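Zweihändig vormachen mit Handgreifern — Kurzanleitung

Stand November, zusammengeschrieben von Vlasta Begović. Ergänzungen bitte direkt an mich oder an Aliki.

Geht um Aufnahmen mit zwei Handgreifern, also Demonstration von Hand, ohne Arm. Fernsteuerung über das Titura-Pult steht auf einer eigenen Seite, unten nur das Nötigste dazu.

Was vorher da sein muss

Zwei Greifer, beide geladen. Senel auf dem Aufnahmerechner, Version egal solange beide Greifer angezeigt werden. Tisch frei, ein Behälter, ein Satz Teile. Ärmel hochkrempeln oder eng anliegend, weite Ärmel verdecken gern mal die Marker. Speicherplatz prüfen! Am Samstag war die Platte nach 14 Episoden voll und Senel hat einfach weiter grün geblinkt.

Schritt 1: Greifer nullen

Beide ganz schließen, zwei Sekunden halten, Taste. Ganz öffnen, zwei Sekunden, nochmal Taste. Öffnungsweite in Senel ansehen: geschlossen muss null sein. Steht da ein kleiner Restwert, Backen abwischen, wiederholen. Bleibt der Rest, sind meist die Schrauben an den Backen locker. Nachziehen, handfest reicht.

Wer das überspringt merkt es erst beim Training. Julián hat letztes Jahr 1.461 Episoden durchlaufen lassen, bei denen links und rechts vertauscht waren. Ließ sich umrechnen, war aber ein Wochenende weg.

Schritt 2: Kartierung

Mit dem linken Greifer einmal langsam den Raum abfahren. Tisch von beiden Seiten, dann hoch, dann Richtung Tür. Danach den rechten, gleiche Runde. Keine schnellen Drehungen, keine weiße Wand bildfüllend. Wenn Senel "Karte verloren" meldet, von vorn anfangen und nicht weitermachen in der Hoffnung, dass es sich fängt.

Nach der Kartierung Tisch nicht mehr verrücken. Stühle auch nicht.

Schritt 3: Startposition

Beide Greifer offen, eine Handbreit über dem Tisch, links und rechts vom Behälter. Eine Sekunde still. Dann erst losbewegen. Diese Sekunde wird später als Anfang erkannt, ohne sie schneidet das Skript irgendwo.

Behälter nach jeder Episode ein Stück drehen oder verschieben. Immer gleich hingelegt = Modell lernt die Tischplatte auswendig. Teil ebenfalls anders hinlegen, mal quer, mal halb unter dem Rand.

Schritt 4: Vormachen

Tempo: langsamer als man es mit den Fingern täte, aber flüssig. Kein Zögern vor dem Zugreifen. Wer zögert, bringt dem Arm das Zögern bei — das sieht später aus wie ein Defekt.

Nur durch die Kamera denken. Was der Greifer nicht sieht, weiß das Modell nicht. Also nicht von der Seite drüberlugen und dann blind zupacken. Myrto klebt sich dafür einen Pappstreifen an die Brille, hilft wohl.

Handgelenk nicht weiter drehen als der Arm kann. Der Ojala schafft am letzten Gelenk weniger als eine menschliche Hand, vor allem nach innen. Faustregel: wenn der Ellbogen vom Körper weg muss, ist es zu viel.

Beide Hände immer mitführen. Auch die, die gerade nichts tut. Ablegen mitten in der Episode = Episode weg.

Schritt 5: Beenden

Teil liegt, Backen auf, gerade nach oben raus, wieder eine Sekunde still. Taste. Ansage machen (gut / schlecht / unklar), wird als Ton mit gespeichert. Unklare Fälle nicht löschen, die schaut Princess Rivera durch.

Fehlgriffe: einmal nachgreifen ist erlaubt, sogar erwünscht, so lernt er das Korrigieren. Beim zweiten Mal abbrechen.

Wie viele?

Für eine einfache Ablage mit einem Teil haben uns nach dem Aussortieren 27 pro Behälterform gereicht, um überhaupt etwas Brauchbares am Arm zu sehen. Für den echten Betrieb deutlich mehr, der Brudico-Satz hat fast 2.000 und hakt bei biegsamen Teilen immer noch. Lieber in kurzen Blöcken aufnehmen, dazwischen die Person wechseln. Nach einer Stunde werden alle schlampig.

Häufige Fehler

Greifer springt in der Vorschau: Kamera hat zu lange nur Tischplatte gesehen. Etwas höher führen.
Öffnungsweite zittert: Akku schwach oder Gelenke verdreckt.
Zeitversatz links/rechts: beide Greifer aus, erst links an, dann rechts. Reihenfolge wichtig, Grund unbekannt.
Teil rutscht beim Loslassen mit hoch: Backen ganz öffnen, dann erst anheben. Notfalls trockenreiben.

Titura-Pult, ganz kurz

Nur nehmen, wenn die Handgreifer nicht in die Ecke kommen oder wenn Kraft eine Rolle spielt. Skalierung auf halb, Not-Aus in Reichweite, zweite Person am Arm. Daten nicht mit den Handaufnahmen in einen Ordner werfen, die Zeitstempel sind anders.

Biegsame Teile
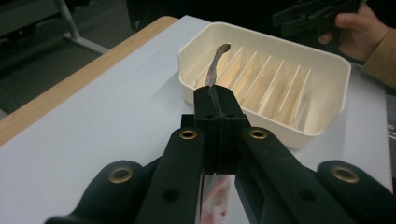

Dünnes, biegsames Zeug braucht eine eigene Runde beim Vormachen, die Einstellungen von den festen Teilen taugen da nicht. Griffpunkt möglichst weit weg vom Ende, das zuerst im Behälter liegen soll. Backen ganz zu, sonst dreht sich das Teil weg. Bei so einem verdrehten Streifen guckt das freie Ende oben zwischen den Backen raus und krümmt sich zur Seite, hier steht die Spitze schon über dem linken Teil der gerippten Schale, während die Backen selbst noch davor sind. Also nach der Spitze zielen und den Greifer entsprechend nachführen. Der zweite Greifer bleibt oben hinter der Schale, kommt nur runter wenn was festgehalten werden muss. Ablegen quer zu den Rippen und längs dazu, beides aufnehmen, etwa gleich oft. Rest trage ich nach wenn die Auswertung von Aliki Galanis da ist.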